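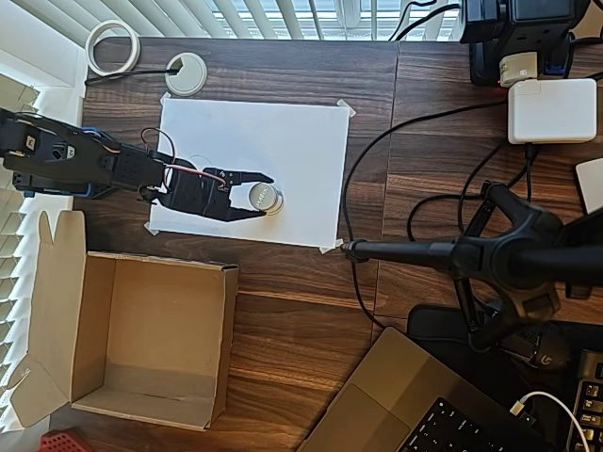
Lo que cabe en un tarro pequeño

Llevo un tiempo haciendo mostaza en casa y me he vuelto insoportable, lo reconozco. Empecé en febrero, con un resfriado de los gordos y una bolsa de semillas que me había traído de Storkton, y ahora no puedo ver un frasco sin pensar qué le metería dentro. Mi escritorio parece una despensa – el contable me pidió una factura y le mandé, sin querer, una receta.

La culpa es de Dalia Šimkus, que tiene un puesto en el mercado de Tredura y vende seis mostazas distintas. Yo le compraba siempre la misma, la de miel, hasta que una mañana me puso en la mano una cucharadita de la oscura, con cerveza negra y un poco de rábano. ¡Qué barbaridad! Me lloraron los ojos media calle y volví a por dos tarros.

Ella me dio las proporciones sin hacerse de rogar: 40 gramos de semilla amarilla, 20 de semilla marrón, vinagre de sidra hasta cubrir y un dedo más, porque la semilla bebe muchísimo. Se deja en remojo toda la noche (yo lo dejo dos), se tritura y se prueba. Y cuidado con probarla recién hecha: está amarga como un demonio. La primera vez la tiré entera por el fregadero, convencida de que había estropeado las semillas, y cuando se lo conté a Dalia se echó las manos a la cabeza. Había que esperar nueve días en la nevera, nada más.

Luego está el asunto de los tarros. Yo los prefiero pequeños, de los que se acaban antes de que te aburras del sabor, y con tapa de rosca. Los de Rätsep me gustan mucho, aunque en mi barrio cuesta encontrarlos y acabo reciclando los de mermelada, que siempre huelen un poco a fresa por mucho que los hiervas.

En casa la tomamos con patatas cocidas, con huevos duros, con el queso fuerte que trae mi cuñado. Mi vecino Natnael Gebremichael le pone cardamomo y una pizca de guindilla, y la suya está mejor que la mía, para qué voy a mentir. Le he propuesto un intercambio, tarro por tarro, y todavía se lo está pensando.

Para el otoño quiero intentarlo con higos. En Nolis los secan al sol y los venden por kilos, y Dalia dice que con vino dulce quedan de maravilla.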